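3.2 Setting the mugs out

The second part of the study dealt with mugs kept on an open table. In the first part, carried out at the Skokum site, cups had been stored on shelves, and people mostly took whichever one stood at the front. A table has no clear front. A person can come to it from any side, and we wanted to know whether color would then play a larger part in the choice.

We used ceramic mugs in plain colors, among them lavender, pale yellow, orange, dusty pink and dark teal (Figure 2). None of the colors was given a meaning, and no mug was assigned to a person. The mugs were stood close together as a group, most of them with the rim up, so that the color of the inside could be seen by someone standing over the table. Handles were left pointing in different directions. In an early trial at Gittins we had turned all the handles the same way, and several people told us that the table looked like it had been laid for guests and that they did not like to disturb it.
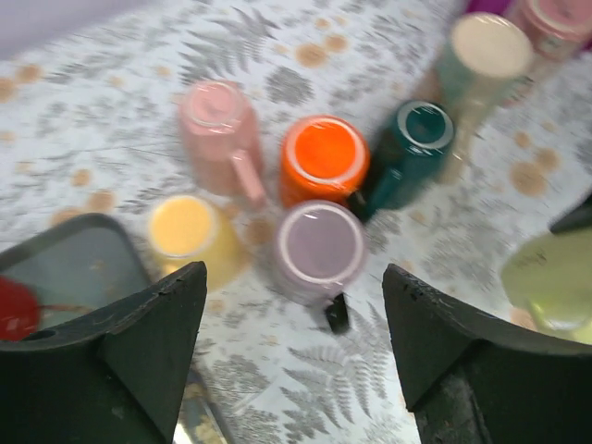
Figure 2. Mugs grouped on the patterned tablecloth, from directly above.

The cloth was kept the same throughout. It has gray fern fronds on white, with tan-brown spots, and it was picked over a plain one after Despina Gashi noted that people treated a plain white cloth with more care than they would at home. A patterned cloth also hides small stains, which meant that it did not have to be changed in the middle of a session.

Each session ended after 100 choices. Across the Helidbridge and Drokora sites this gave 500 choices in all, of which 300 were made at Helidbridge. A choice was counted when a mug was lifted and carried away from the table. If it was lifted and put back, we wrote this down separately and did not include it in the totals. Mugs were washed by hand and returned to the group, though not to the same spot.

Returning mugs to a new spot caused one difficulty. People who had already used a mug sometimes looked for it again, and a few moved others aside to get at it. We had planned to treat position and color as separate matters, but a person who is searching for a known mug is not really choosing by either. These cases are marked as "own mug" in the tables and are taken up again in Section 3.4.

The sessions at Drokora were held in September, when the room was busier than usual and people often took a mug for someone else as well. Where two mugs were taken together, only the first was counted.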